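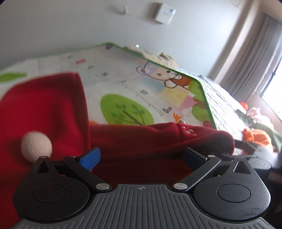

18/04/2023
By the Turkovum project office, Gronstead

Progress report to the Nudida Fund: second period of the Gronstead lending library for baby and toddler things

You asked us to keep this one shorter than the last. We have tried. The last one had a history of the building in it, and we understand from your comments that the history of the building was not a funded activity.

Where we are

The library has been open to families since November, two weeks later than planned. The delay was the floor. The landlord had described it as "recently refinished," and it may have been, by the standards of floors. One corner had to come up and be put back down again before we could get insurance, and the cost of that came out of our own reserve and does not appear in your budget lines.

We now have 70 member families against a target of 61 for this stage. Before anyone gets excited, a fair number joined in one rush after the clinic put our card on its front desk, and we don't yet know how many will still be borrowing by the fall. Joining is free and takes four minutes. Staying a member takes remembering where we are, and we are behind the tire shop.

What people borrow

Our application had a long section on educational toys. We stand by every word of it and would like to report that parents mostly want snowsuits. Warm clothing goes out faster than everything else put together, and comes back slower, which you would expect of a winter that went on as long as this one did. Next come high chairs, then baby carriers, then anything that makes noise, which tends to be returned early and in excellent condition.

The wooden puzzles we chose with such care are all available.

We have made two changes as a result. The toy budget for the next period has been cut in half and moved to outerwear in the larger toddler sizes, as agreed with your office by email. And the loan period for coats and snowsuits now runs to the end of the season, where it used to be four weeks. Four weeks was a rule written in August.

Washing and checking

This is the part of the work we underestimated most. Everything that comes back is washed, dried, inspected, mended if it can be mended, and put back on the shelf with a new tag. We had allowed one afternoon a week. It takes most of three. Zippers are the main trouble. We have learned to replace the pull and leave the rest alone, and we have also learned that there are at least nine kinds of pull.

The secondhand dryer gave up in the second month. Its replacement cost 800 dollars including delivery and is shown under Equipment. We asked for permission to move the money from Printing, and you gave it, so we have printed very little. The handwritten tags have been well received, apart from the ones nobody can read.

The catalog

The Kuruc lending software is installed and does most of what we bought it for. It will not let one family borrow two items with the same name, a serious matter for parents of twins. Our workaround is to call the second snowsuit "Snowsuit, other." The supplier has been polite about this and has opened a ticket. It sends reminders on time, and late returns have dropped since we turned them on. We first had to rewrite the standard message, which opened with the words "You are in breach."

What has not gone well

The Saturday-style drop-in for grandparents, promised in the application, has been held twice. Attendance at the first was four. Attendance at the second was two of the same four. They were pleasant sessions and we would not call them a program. We suggest folding them into regular opening hours, where grandparents already come, mostly to return things on behalf of people who are late.

The second shelf unit is still in its box. It is missing a bag of bolts, and we are on our third letter.

Money

We have spent almost 31 percent of the grant, a little under plan. The underspend is in staff hours for January, when the heating was out and we closed for eight days. We would like to carry it into the summer for extra washing and mending time, and a revised budget is attached as Annex B. Annex A is the signed lease. Annex C was the history of the building and has been withdrawn.

Next period

Move the snowsuits into storage, bring out the sun hats, and find somewhere dry for the strollers. We also need a sign that can be seen from the road. The tire shop has offered us space on theirs, under "Balancing and Alignment," and we are thinking it over.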